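Black cotton cloth gets lint and gray streaks in the wash

Home Help > Laundry and Fabric Care
Viewed 1668 times

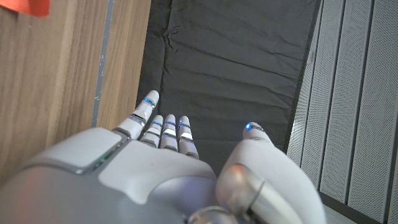 Posted by foldingtable on 03/05/2021

I have a large black cloth that goes over a work table. It is plain woven cotton, hemmed on all four sides, bought from the Mäkelä fabric shop in Gevwood last November. I wash it every couple of weeks. The color was fine for the first few washes.

Now when it comes out of the machine it has two problems. The first is lint, mostly small white bits that don't come off when I shake it. The second is long gray streaks that follow the folds. The streaks look like fading, but if I rub one with a damp finger it gets darker again, so I am not sure it really is fading.

What I do now: warm wash with my other darks and sometimes a couple of kitchen towels, a full cap of Terby powder, normal spin, then the dryer until it is dry. The washer is a Teteck front loader, the basic one with the dial. I have cleaned the door seal and the drain filter and found nothing much in there.

I would like to know if the streaks can be fixed or if I should just dye it. I also want to know how to store it, as the fold lines seem to be where the trouble starts. I don't want to iron it every time if I can help it.

2 answers

coldcycle (699 points)

The streaks are most likely undissolved powder. If they go dark when damp, the dye underneath is probably still there. Faded cotton can look darker when wet too, so the test is to rinse a small area, let it dry, and see if the streak comes back. If it doesn't, it was residue.

To get the powder out, run the cloth by itself with no detergent on a warm rinse. A big cloth soaks up a lot of water and folds over on itself in the drum, and powder gets caught in the folds. You may need to run it twice. Shake it out fully between the two rinses and put it back in loosely.

After that, change a few things:

Use liquid instead of powder, and half of what you use now. A full cap is too much for a table cloth unless it is greasy.

Wash it cold.

Take the towels out of the load. They are where your white lint is coming from. Wash the cloth alone or with smooth dark things like work pants, turned inside out.

Turn the spin down. On a dial machine there is usually a separate spin knob or button. I use 700 for anything large and flat. Higher speeds press the creases in hard, and those creases rub against the drum and wear first. That part would be real fading, and rinsing won't bring it back.

Take it out of the dryer while it is still slightly damp and hang it over a shower rod or a door to finish. Smooth it with your hands while it hangs. I haven't ironed mine in a long time.

For the lint that is on there now, a sticky roller works on dry cloth. For the bits that are woven in, wipe in one direction with a clean damp rubber glove.

For storage, roll it on a cardboard tube if you have the space. If you have to fold it, fold it in thirds one time and in half the next so the creases land in different places. Keep it out of sunlight.

I would hold off on dye until you have done the rinses. Dye over residue comes out patchy.

greenbucket (new member)

Vinegar. Half a cup in the rinse. Works on all my black stuff. Also check the pockets of whatever else is in there for tissues, I had white bits on everything for weeks and it was tissues.

Comments

foldingtable: Rinsed it twice on its own and most of the streaks are gone. Two are left near one hem and those stay gray after drying, so I guess that is wear. No tissues that I can find. Will leave the towels out from now on.

coldcycle: Near the hem sounds like wear, the fabric is thicker there and it rubs. A fabric marker in black will cover it if it bothers you. Test it on the underside first, some of them dry a little purple.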